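Meenakshi Varma
22/08/2018

OK so a few of you asked how the bus thing went. Thread, because I have feelings and a long layover.

Quick recap for the new people: I decided in July that I'd get from Tindall to the coast using only local buses. No trains, no intercity coaches, no rides from friends. Local buses, the kind with a pull cord and a sticky floor.

Everyone I told had the same two questions. Why, and don't you have a car. I do have a car! It's fine! I just wanted to look out of a window for a few days and not be in charge of anything.

The trip was 14 buses in the end. I'd planned for 11 but the Karnier loop doesn't run past the reservoir anymore, which the printed timetable forgot to mention, so I had to go up and over and down again through Stundell.

Stundell, by the way. Go to Stundell. The bus station has a bakery in it, like inside the waiting room, and the lady gave me the end piece of a cinnamon loaf because I looked "rained on." I was very rained on.

Things I packed and used: refillable bottle, a sweater, exact change in a film canister, earplugs, a paper map my uncle drew on in 1990-something.

Things I packed and did not use: running shoes (lol), a novel, a second novel.

People keep telling me to get an app for this. I had an app. The app thought I was on a ferry for most of Monday. Drivers know everything, and if you ask nicely when they're on break they'll tell you which connection is going to be late and which one leaves early if it's a certain guy driving.

Best driver: the woman on the 6 out of Karnier who announced every stop herself because the recording was broken, and did it with opinions. "Next stop Mill Road, you can get a decent sandwich there. Next stop Mill Road North, you cannot."

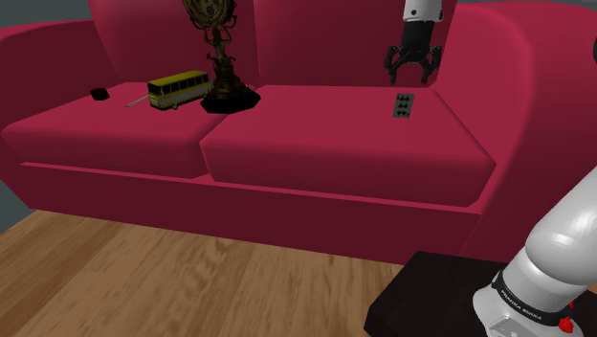 Seats! I have so much to say about seats. On the older buses you get the soft bench kind where two strangers share one long cushion and every time the bus turns you both slide the same way and pretend you didn't. The new ones have those molded shells and I hated them by the second hour — my back still hasn't forgiven me. What I wanted the entire time was basically that big red sofa, rolled arm and all, bolted in behind the driver. Two thick cushions, so one for me and one for my bag. Paint the outside of the bus olive-yellow with a green band along the top like the little one and I'd ride it every day of my life.

If you do get an old bus, sit over the back wheels on the door side. Bumpier, yes, but it's higher up and you can see over the hedges. I saw somebody's entire backyard wedding rehearsal this way.

Money stuff, for the person who asked. I spent less on fares than on snacks. Two of the counties do a day pass and the driver can sell it to you, but you have to ask for it by name or they'll just sell you a single. In Tredura it's called a "rover." In Stundell it's called "the day one."

Worst part: the transfer at Tredura Junction. Two hours and ten minutes, one bench, no shade, and a vending machine that took my dollar and then hummed at me. I read every word of the historical marker. The town had 3,078 people in it when the railroad came and it has 1,147 now, and after two hours I felt like I could name a few of them.

But then an old guy came and sat down and he'd driven that same route for most of his working life, back when it went all the way to the lighthouse. He drew me the old route on the back of my ticket. I'm keeping the ticket.

The last bus was me, a teenager with a cello, and a man holding a very large fern. We came over the hill and there was the ocean and the cello kid said "oh, sick" out loud to herself. Same.

Would I do it again? Yeah, but going the other way, and with a cushion. I'd also skip the Sunday, there's one bus on Sunday and it's at 7:40 in the morning and it does not wait for you — ask me how I know.

A couple of people wanted the full list of routes with the connection times. I typed it up last night, it's long and it has a lot of complaining in it. Reply and I'll send it over. And if you've ridden the lighthouse route back when it existed, PLEASE message me, I want to hear about it.

They're calling my flight, bye!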